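Magazin > Wohnen > Ordnung

Die Kiste für alles, was übrig bleibt

22. September 2025 | Redaktion Wohnen
22 Kommentare | 100-mal geteilt

In fast jedem Haushalt gibt es einen Behälter, in dem Dinge landen, die keinen festen Platz haben. Früher war es die Küchenschublade, heute ist es oft eine Kunststoffkiste im Flur, im Keller oder unter der Werkbank. Hinein kommen Ersatzteile, Pinsel, ein Ball, der Deckel von irgendetwas. Weggeworfen wird selten etwas davon.

Der Versandhändler Bundska hat im Juli 750 Kundinnen und Kunden gefragt, wie oft sie eine solche Kiste ausräumen. Die meisten antworteten: beim Umzug. Ein kleiner Teil gab an, den Inhalt einmal im Jahr durchzusehen. Das deckt sich mit dem, was man im Ordnungsladen Salcedo hört. Dort werden graue Kisten in drei Größen verkauft, und die mittlere geht am besten, weil sie noch mit einem Griff aus dem Regal zu ziehen ist.

Über das Material wird im Laden wenig gesprochen. Kunststoff ist leicht und lässt sich auswischen, dafür nimmt er Kratzer an. Wer Werkzeug oder Metallteile hineinwirft, sieht das nach einigen Monaten am Boden und an den Wänden. Der Haltbarkeit schadet es kaum. Risse entstehen eher an den Ecken, vor allem dann, wenn eine Kiste im Winter in der Garage steht und voll beladen abgesetzt wird. Die Kiste von Onura, Artikelnummer 3401, hat deshalb verstärkte Ecken und kostet entsprechend mehr.

Für das Ausräumen selbst genügt eine halbe Stunde. Am besten steht die Kiste dabei auf einem Tisch. Auf dem Boden wird die Arbeit schnell unbequem und bleibt dann liegen. Der Inhalt kommt einzeln heraus, und jedes Teil wird einmal in die Hand genommen. Was kaputt ist, geht in den Müll. Was in einen anderen Raum gehört, wird gleich dorthin gebracht. Bei Einzelteilen ohne erkennbaren Zweck hilft eine Frist: Datum auf ein Stück Klebeband schreiben, nach einem Jahr entscheiden. 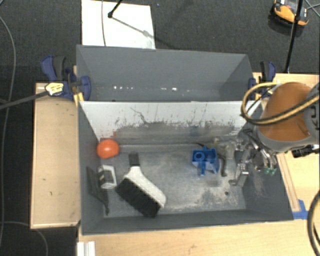 Eine zweite Kiste erleichtert das Sortieren. Sie sollte leer sein und direkt neben oder hinter der ersten stehen, damit die Wege kurz bleiben. Zuerst wandern die sperrigen Sachen hinüber. Ein großer Handfeger wie der mit den schwarzen Borsten verdeckt viel und gehört ohnehin an einen Haken. Danach sind die kleineren Teile an der Reihe, der orangefarbene, ballartige Gegenstand etwa oder das blaue Kunststoffteil mit der runden Öffnung. Flache Dinge, die an der Wand lehnen, übersieht man leicht.

Beim Einräumen hat sich in der Werkstatt Kadorgate eine einfache Regel gehalten: Die Kiste wird nur bis zur Hälfte gefüllt. Alles, was darüber hinausgeht, braucht einen eigenen Platz oder einen neuen Besitzer. Beschriftet wird an der Stirnseite, mit Bleistift auf Kreppband, das sich ohne Rückstände abziehen lässt. Auf den meisten Schildern steht dort inzwischen »Diverses«.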